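**Nolliner project, Starnemdale kitchen – progress report, April 2021**

Hi Saqib,

You asked for the plain version this time, so you're getting it the way I'd tell it over coffee (with the numbers at the end, I promise).

When we wrote the application, breakfast prep at Starnemdale meant one person standing at the counter for most of the early shift, pouring juice and portioning liquids into bowls for the residents' trays. It's dull work and it's hard on the wrists, and it falls right when the phones start and people are up and wanting a chat. The idea was to let an arm do the pouring and let the person go do the chatting. We're partway there! The arm now works on a small practice setup every morning while the regular trays are still filled by hand. 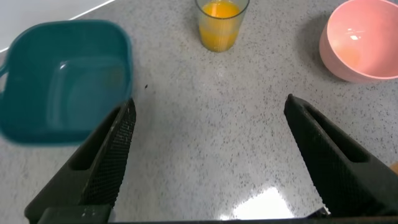 *Practice counter, gripper open: juice, teal container, pink bowl.*

We kept the practice tasks as simple as we could. Pick something up, pour it into something else, put it down. I thought we'd be through that stage in a week, and I was very wrong. Picking things up went fine almost from the start, and setting them down took a bit of fiddling. Pouring is where the hours have gone, and I'd say most of what Emil Hubmann has done this month is pouring, wiping up and pouring again. 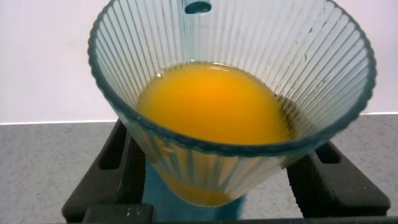
Portion size matters more to our kitchen than speed does. Some residents have their fluids written down, so a short pour is a real problem and has to be topped up and noted. Emil has started looking at what stays behind as well as what goes in – you can see little droplets clinging to the ribs of the glass up above the juice, and on a small serving he wants that sort of thing allowed for. We now weigh the receiving bowl after each practice pour. It's slow, but the kitchen staff trust a scale and I'd like them to trust the rest of it too.

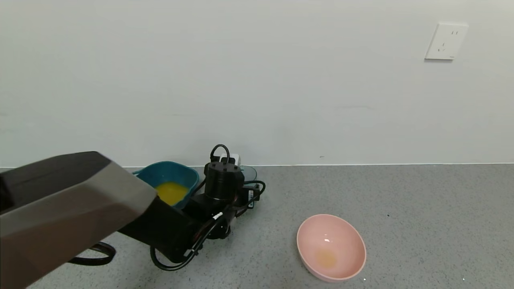
Waldemar Duda asked me early on whether the arm was going to cost anyone their hours, and he asked it in front of the whole shift, which I was grateful for. I told them what's in our agreement with you: no hours come out of the kitchen during the grant. He said fine, but he'd want it on paper on the staff board, and it's there now. He also pointed out that whoever minds the arm needs that counted as work. We'd been treating it as something you do while waiting for the toast. So it's on the rota as its own job, with a name next to it.

That changed the mood more than any demo did. People began suggesting things. The cabling along the arm got a lot of comments (there are loops all over it, and anyone who has worked in a kitchen looks at a loop and thinks of cleaning). Emil is pricing a washable sleeve, and I've put it under equipment below.
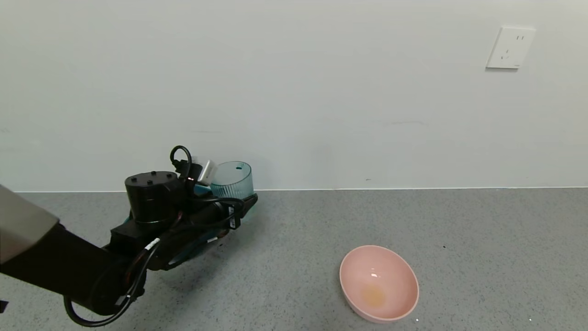 Shagufta Rind would like the arm stopped completely whenever anyone is wiping down, with no "it's only idling" exceptions, and she wrote that into the morning checklist herself. I've left her wording as is. She also thinks new people should spend a full shift pouring by hand before they mind the arm, so they know what a right portion looks like, and I agree with her.

### Numbers

- Practice pours logged since the last report: 507
- Of those, pours needing a top-up or a wipe: 124
- Spent on cups, bowls, the scale and cleaning supplies: $797
- Washable sleeve: quote pending

The top-up figure is higher than I'd like. Most of those came early, and Emil will send you the log so you can see the spread for yourself.

### What's next

- Start filling a few real trays, with a person checking every one
- Have the Dravside kitchen team over to watch a morning
- Settle where the scale lives, as it keeps wandering off to the baking side

One thing I need from you – could you check whether the Dunbar fund would cover training hours as well as equipment? If it does, I'd move some money over before we start on the real trays. I'd rather have two more people comfortable with the arm than a nicer bench.

Thanks as always,
Seema Vashisht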